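4. Sorting the Small Stuff

Your Clovden pantry set comes with one handled bin and one rimmed tray. It doesn't come with a plan for the spice jars and half-forgotten candy you are about to put in them, so we've written one.

4.1 Clear the table

1. Empty one shelf onto a table. One shelf, please. Customers who start with the whole pantry tend to finish by ordering pizza.
2. Wipe the bin and tray with a damp cloth and let them dry.
3. Set the bin on one side of the table, with the tray in front of it. Leave the middle of the table for whatever you haven't decided about yet, which at this stage is everything.

NOTE: The bin is shallow on purpose. A deep bin is where cumin goes to retire.

4.2 Fill the bin

4. Put jars in first, starting at a back corner. Dried herbs in glass go here, lids on and labels facing you.
5. Add small plastic bottles next. Check that each cap is closed by turning it, as opposed to looking at it and hoping.
6. Stop when you can no longer lift out one jar without moving two others.

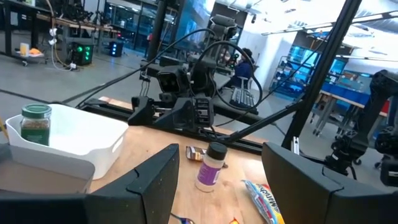 Snacks are a separate matter. Chocolate bars and bags of chips don't stand up, don't stack and don't last, so they go in the tray, where you can at least see what's left.

4.3 Fill the tray

7. Lay bars flat along the rim, then place bags on top.
8. Throw out empty wrappers now. An empty wrapper put back on the shelf is a small lie to the next person.

CAUTION: Carry the bin with both hands, one through the handle slot and one underneath. Do not lift it by the slot alone when it holds more than 3 pounds of glass.

CAUTION: Hand wash only. The dishwasher will win – see Section 7, Warped Parts.

4.4 Back on the shelf

9. Slide the bin in with the slot facing out.
10. Place the tray beside it. For narrow shelves, use the Nelier riser (sold separately, naturally).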